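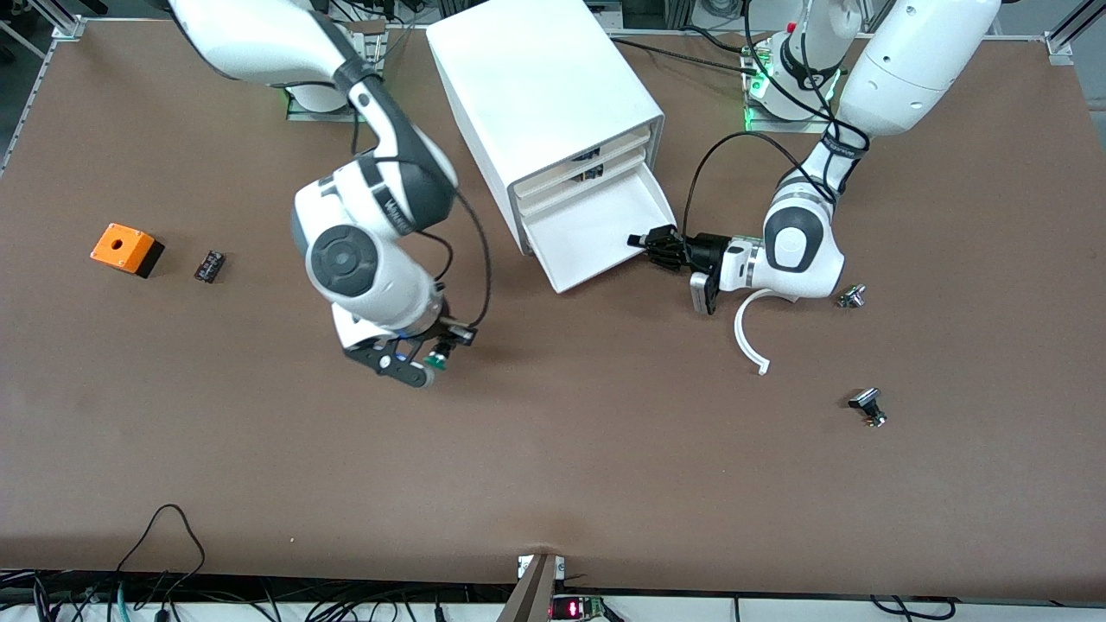 White drawer cabinet on the brown top, bottom drawer open

Search this forum Advanced search

Re: Desktop drawer units -- worth the bench space or not?

tidewrack
I've been told by three different people now that a little drawer cabinet will sort out my bench. I'm not convinced. My experience of small drawers is that they're where things go to be forgotten. You put the spare fuses in one, the good tweezers in another, and by May you've bought both again.

The one in the pic is the sort of thing I mean. White, sits up towards the back of the table, drawers on the side. Looks neat, I'll give it that. But it takes a fair bite out of the middle of a work surface and I'd want that bit for working on. Someone sell me on it or talk me out of it.

Ynyr Lougher
Had a Dalilham one for years and I'd talk you out of it. The drawers had no stops, so every time I pulled one a bit hard the whole lot ended up on the garage floor. I spent a Saturday picking 42 brass screws out from under the freezer. They're sold on how they look when they're shut.

mallee_root
That's a complaint about a cheap cabinet, Ynyr. The Perier has proper stops. I've got two side by side and haven't dumped a drawer yet.

Ynyr Lougher
It also costs three times as much, which they don't mention on the shelf ticket.

tidewrack
Mallee, do you label yours? I suspect the people who get on with these are the people who'd be organised with a row of jam jars.

mallee_root
Labelled, yes. Masking tape and a texta. And no, I was hopeless with jars. Jars you have to pick up and turn around to see what's in them. Drawer comes out, you look, you shove it back in.

sundry_42
Bottom drawer is the problem on every one of these I've used. It's down at table level, so anything sitting in front of it has to be moved before it'll open, and you can't see into it properly with the others hanging over the top. Mine has become the drawer for dead batteries and mystery keys. If you must have one, lift it on a bit of offcut.

mallee_root
Or keep the front of the cabinet clear.

sundry_42
On a bench? Whose bench?

quollworks
I'll stick up for the bottom drawer. Heaviest stuff goes in there and it stops the unit tipping when you open the top ones. My Powell went over backwards when I shut a drawer with my elbow, and after I'd put a box of old sockets in the bottom it's been rock solid. Doesn't need to be a drawer you open every day.

tidewrack
So it's a drawer for holding the other drawers up. This is not the sales pitch I was hoping for.

Can anyone comment on the finish? White worries me. Everything I touch in the shed goes grey within a week, and on a dark reddish top like that one I'd notice every fingerprint on the front edges.

quollworks
Mine's white and filthy. Wipes off with sugar soap if I bother, and I bother at Easter.

Ynyr Lougher
Get a dark one then. Or get an open tray and you'll have nothing to pull on at all. I went to trays on 5th April and haven't regretted it. Four of them, from the $20 bin at the hardware, everything in plain sight.

mallee_root
And everything full of sawdust. Trays are fine if you don't cut anything.

Ynyr Lougher
I blow them out.

mallee_root
Into what, your coffee?

harbourline
Bit of a tangent, but has anyone tried the Ostis? The blurb says "full-extension drawers" and I've been burnt by that wording before. In my book full extension means I can see the back corners without tipping the thing out. The last one I bought stopped with a good third of the drawer still inside the cabinet.

sundry_42
Seen one in a shop. Pulled the top drawer and it sagged at the front with nothing in it. I'd want to see it loaded before I believed the box.

harbourline
Ta. Back on the maybe list it goes.

tidewrack
Right, what I've got so far: buy one with stops, put weight in the bottom, keep the front clear, and don't trust the word "extension". I'm still sceptical, but there's a second-hand Perier up the road and the bloke will let me try the drawers first -- I'll take a handful of sockets along and see how the bottom one runs with them in it.

quollworks
Take the tape and texta too.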